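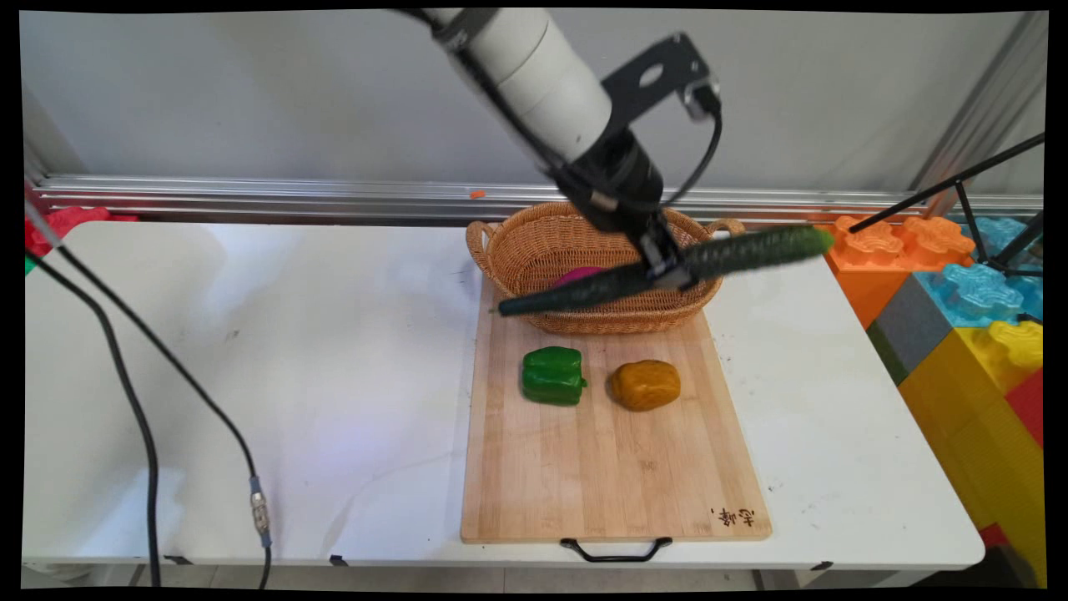 Questions people ask me about the Plulwood veg box

I'm Catrin Lloyd and I pack, drive and answer the email for the Plulwood box. The same questions keep landing in my inbox, so I finally sat down and typed them all out. If yours isn't in the list, write to me anyway!

What's in the box this week?

I don't know until the night before, and I'm sorry, I know that drives the planners among you up the wall. Ffion Trevor grows most of the greens over at Skevden and she texts me when she's walked the rows. I post the list by 9 in the evening, on the same page where you pay.

Can I swap things I don't like?

You can name two "never" items when you sign up, and I'll put in something else. Beets and fennel are the usual ones (I'm with you on fennel). I can't do swaps week by week. I tried it one October and ended up with sticky notes all over the van and somebody's leeks in the wrong town.

Why are my cucumbers bumpy?

It's the variety. The ridged ones have a thin skin, so you don't need to peel them, and I think they taste a lot better than the smooth kind. If the little bumps bother you, rub them off under the faucet with your hand. Paler at one end is fine too.

How do I keep cucumbers from going slimy?

Wrap them in a dish towel and keep them in the door of the fridge or on the top shelf, wherever yours runs least cold. Keep them away from tomatoes and bananas. Once you've cut one, stand the cut end on a saucer and eat it within a couple of days. And if you've got too many, slice them thin with salt, sugar and white vinegar and leave them for an hour - my kids eat that straight out of the bowl.

The lettuce arrived floppy. Is it bad?

Probably just thirsty. Twenty minutes in a bowl of cold water usually brings it back. If it's brown or smells off, send me a photo and I'll take it off your next bill.

How much is it?

The small box is $22 and the big one is $42. Eggs are extra and they come from Oğuzhan Değirmenci's hens, so when the hens slow down in winter there may not be any. Please don't email me about the eggs in January. I know about the eggs.

What if I'm away?

Skip as many weeks as you like, just tell me two days ahead. If you forget, you can send a friend to pick it up, or I'll pass it along to the food pantry on Rekgate and you'll still be charged for that one.

Do you deliver to my door?

Only inside Plulwood. Everybody else picks up from Siobhán Cronin's porch at 46 Ifans Road, any time after noon. Her dog barks, but he's a big softie and he'll quit once you say hello. Please take the box with your name on it, and close the gate!

Do you want the boxes back?

Yes please, flat and dry. Rubber bands and egg cartons too. I can't reuse anything that's been sitting in the rain, so put those in your own recycling.

Is it organic?

Ffion doesn't spray, and neither does Oğuzhan, but they aren't certified and I won't tell you they are. The fruit sometimes comes from farther off and I mark it on the list when it does.

Can I come see the farm?

Ffion has people over twice a summer. Wear boots, the lower field stays muddy long after everywhere else has dried out. I'll send dates to everyone on the email list when she gives them to me.

Last updated Feb 24, 2019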